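The Slow Cure of Chipboard

Most children's board puzzles and picture tiles begin as wastepaper. The material is called greyboard, chipboard or solid board depending on who is selling it, and its behavior in the weeks after pressing decides whether a finished tile lies flat on a table or rocks on two corners.

Plametti, a converting shop with 41 employees, buys its board in sheets and turns it into game pieces, book covers and picture cards. Its production lead, Piret Mägi, keeps a rack of rejected tiles by her desk, sorted by fault. The largest group is warp. The second is edge split, where the layers open along a cut. Printing faults come a distant third.

"People look at the picture first," Mägi says. "I look at it from the side."

Layers and moisture

Solid board is built up from plies of recycled fiber. Each ply has a grain, set by the direction the wet pulp traveled on the machine. Fibers swell across their width when they take up water and change very little along their length. A sheet therefore grows more in one direction than in the other, and a sheet covered with paper on one face grows differently on each side.

The printed face is the usual source of trouble. A paper wrap glued to the board brings water in with the adhesive. The paper expands while wet, is fixed in that state, and contracts as it dries, pulling the board into a shallow dish. The standard remedy is a liner on the back with the same weight and the same grain direction as the wrap. The two faces then pull against each other.

Shops that skip the liner save material and lose it again in rejects. Leidy Bermúdez, who specifies board for the puzzle publisher Jikadico, will not approve a tile without one. She also asks for grain direction to be marked on every pallet, a request that suppliers meet unevenly. When the mark is missing, her staff cut two narrow strips from a sheet at right angles to each other and hold them out by one end. The strip that droops more was cut across the grain.

Adhesive

Two families of glue are in common use. Animal glue is applied hot, sets quickly and carries moderate water. Polyvinyl acetate, the white glue familiar from school desks, is applied cold, bonds well and carries more. Mägi's shop changed from the first to the second and spent most of a winter adjusting for it. Her notes from December record a full run of square cards that came off the line flat and were curved by the next shift. The room was heated and the air was dry.

The fix was to hold stacks under weight for longer and to raise the humidity of the room where they stood. Stacks now rest for 35 hours before die cutting. The previous figure was 10. Yhon Giraldo, who runs the cutting press, opposed the change on grounds of floor space and has since stopped raising it.

Cutting

A steel-rule die is a strip of sharpened steel bent to the outline of the piece and set in a wooden base, with rubber on both sides to push the waste free. On thick board the blade displaces material as it goes down, and the upper edge of the cut rolls slightly. Makers generally cut from the printed side so that the rolled edge faces the user and the rougher edge faces the table.

Giraldo replaces the rule when the cut edge begins to show fuzz under a loupe. Dull rule also needs more pressure, which crushes the plies near the edge and leads to splitting. Square corners fare worst. A small radius distributes the load and holds up better to being dropped.

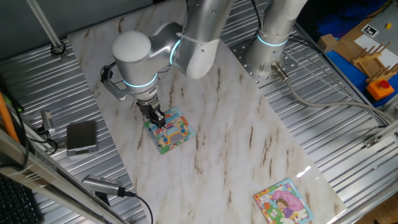
What buyers can check

A finished tile gives up most of its history without instruments. Set it on glass or polished stone and press each corner in turn. Movement means warp. Look along the cut edge for open plies. Compare the back with the front: a bare gray back on a thick card suggests there is no liner.

Storage matters after purchase as well. Tiles kept upright and loose in a box will take on a curve in a damp room. Kept flat and closely stacked, they shield one another, and only the top and bottom pieces see much change in the air. A tile that has already curved can often be recovered by stacking it between heavier boards for eight days at normal room humidity. Heat should be avoided, as it dries one face ahead of the other and may loosen the wrap.

Bermúdez keeps approval samples in a flat drawer, interleaved with plain paper, and measures them again each spring.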